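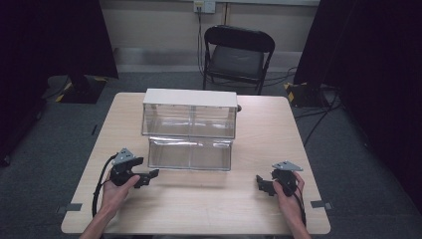 A clear two-tier container with a white lid, on a pale wood-grain table.

The Case for the Clear Box

Randholm Institute for the Household, Opinion, January 2, 2022

Each winter the Institute receives letters on the subject of storage, and most of them ask how much of it a home should have. We believe the question of what kind deserves equal attention.

Opaque bins remain the usual choice. They are inexpensive and they look orderly on a shelf. They also allow a household to forget what it owns. Members who took part in our July review of closets and desks reported buying tape, batteries and thread that were already in the house, put away in a bin with a solid lid.

A clear container asks more of its owner. Disorder inside it shows, and some readers in Brallton have objected to it on exactly those grounds. We take the objection seriously - a bedroom is not a shop window - but we do not find it persuasive for supplies in daily use.

Stacked tiers have a further merit on a small table, where width is scarce. We would advise stopping at 2. A taller stack tends to leave the lowest box unopened for months.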